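How to Rebind Keys and Back Up Your Controls in Treltano

Last updated: 7/18/24

Treltano keeps its key bindings in two places, and the options menu only shows you one of them. If your controls go back to default each time you start the game, the two copies don't match. The steps below fix that and leave you with a backup you can move to another PC.

Change the bindings in the game first

Start the game and go to Options, then Controls, then Keyboard. Pick the profile you want at the top of the list. New installs have one profile called Erstead, and you can't overwrite it, so press Copy and give the copy a short name with no spaces. Click the action you want to change, press the new key, then click Apply before you switch tabs. Switching tabs without Apply drops the change and gives no warning.

Mouse buttons past the third one have to be set from the Advanced tab. Scroll wheel up and down count as two separate keys.

Find the controls file

Close the game all the way, including the launcher. Open your Documents folder, then Treltano, then Profiles. You want the file named controls.cfg. If there is a second one inside a folder called Cloud, leave it alone for now.

Open controls.cfg in Notepad. Each line has an action on the left and a key on the right. Look for the line that says profile_lock and change the 0 to a 1. Save the file under the same name – some editors add .txt to the end, and the game will skip it if they do.

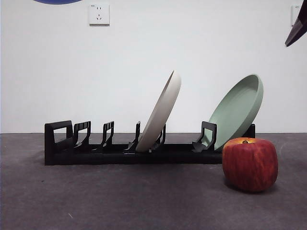 Black dish rack on a dark gray tabletop.

Turn off cloud sync for one launch

In the launcher, go to Settings and clear the box for Sync Controls. Start the game, load any save, and check that your keys work. The Nurnholm map is good for this, as you can try walking, climbing and the boat within a minute of loading in. Quit from the main menu, then turn sync back on. The launcher will ask which copy to keep. Choose Local.

Make a backup

Copy controls.cfg to a USB stick or any folder outside Documents. To use it on another machine, install the game, run it once, close it, and paste your file over the new one.

If it still resets

Mouse sensitivity is stored in the same file, and a value over 100 makes the game reject the whole thing. Set it to 100 or lower and try again. Players using the Tlapale mod should also update it, as older versions load their own bindings on top of yours. Thanks to Heriberto Arellano for tracking that one down in April.

1,799 shares
3 comments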